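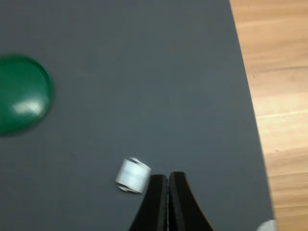 Gondero demonstration cell: pre-opening inspection, visitor day
Date: Thu 6 February
Inspector: Hyun-seo Geum
Cell lead: Ysaline Besnard
Site: Josteck, assembly hall

1. Visitor barrier
Status: Pass
Comment: Barrier stands 330 mm outside the marked reach line on all sides. Feet locked.

2. Emergency stops
Status: Pass
Comment: Both units tested with the arm moving. Reset needs the key, held by Y. Besnard.

3. Speed limit
Status: Pass with remark
Comment: Reduced speed is set in the demonstration program only. The maintenance program still runs at full speed. Lock the program selector before doors open.

4. Gripper fingers
Status: Pass
Comment: No cracks. Fasteners at torque. Dust on the gripping faces, cleaned with a dry brush. Do not use solvent.

5. Gripping force
Status: Pass
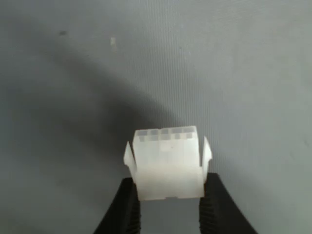

Connector housings are to be held low on the body, clear of the latch tabs. Force stays at the setting agreed with R. Rey. Housings handled during the demonstration go to scrap afterward and must not return to Stostance stock.

6. Work surface
Status: Open
Comment: Mat to be taped at the corners. Stray parts to be cleared between runs — with the arm stopped, by the operator only.

7. Cables and air line
Status: Pass
Comment: Floor covers fitted along the walkway. Cycle counter read 1,547 at time of check.

8. Group size
Status: Pass
Comment: Maximum 12 visitors at the barrier. G. Hamel controls entry. The Lemaire group comes first and has asked to see a manual recovery. Permitted from the pendant, low speed, one operator inside.

9. Signs and eye protection
Status: Fail
Comment: Pinch-point sign missing on the aisle side. Eye protection available for operators but not for visitors. Y. Liao to supply.

Result: Cell may not open until items 6 and 9 are closed. Recheck of those items only. Next full inspection in June.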